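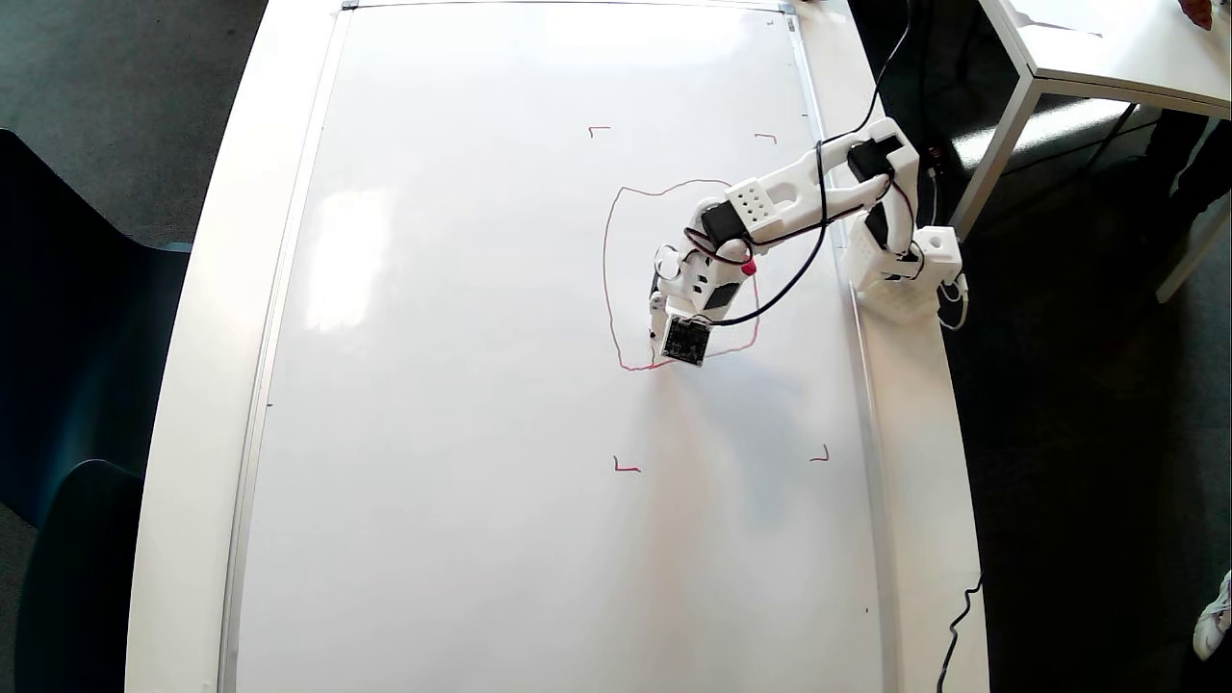
Yupin, I've read the Wernosham write-up twice now and I still don't believe the speed figure. You can't drop one hydrophone off a dock, bang a pipe at the other end, and claim you've measured the speed of sound in lake water to within 4 meters per second. The path isn't known that well. I keep coming back to outlines when I think about it: a wobbly red loop drawn on a whiteboard with four corner marks set around it has a size you can quote from the corners, and a different size if you follow the line, and the write-up slides between those two kinds of distance without saying so. Was the 40 meters taken along the dock or straight through the water?

On 7 March 2019 Yupin Ruangrit wrote:
> The Nowicki group repeated the dock test with the
> Astton hydrophone and got the same answer as in
> December. 6 runs, all in close agreement. I think
> we can stop arguing about the method and put the
> number on the Drilico page.

Six runs agreeing tells me the setup repeats. If the tape was wrong in December and they used the same tape marks again, they'd agree beautifully and still be off. Do the sum: over 40 meters the pulse takes under 30 milliseconds, so a small error in the trigger matters, and I see no mention of how the trigger delay was checked.

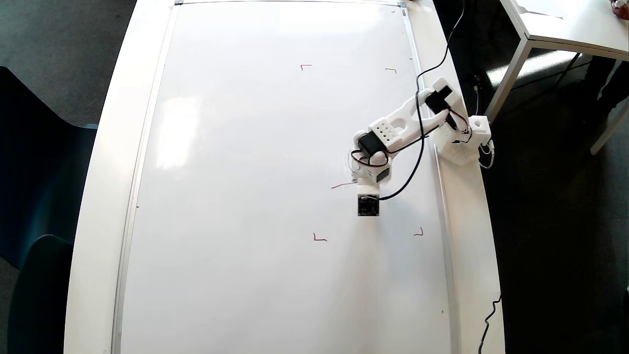
White printed arm at the edge of the table, whiteboard lying flat.

Then there's temperature. They give one reading, taken at the surface. How deep was the hydrophone? Cold water under a warmer top layer would shift the result by more than the error they quote.

I'd want the raw recordings and a second run at a different distance before anything goes on the page. Two distances would let us subtract the fixed delay. Can Nowicki send the files, or were they not kept?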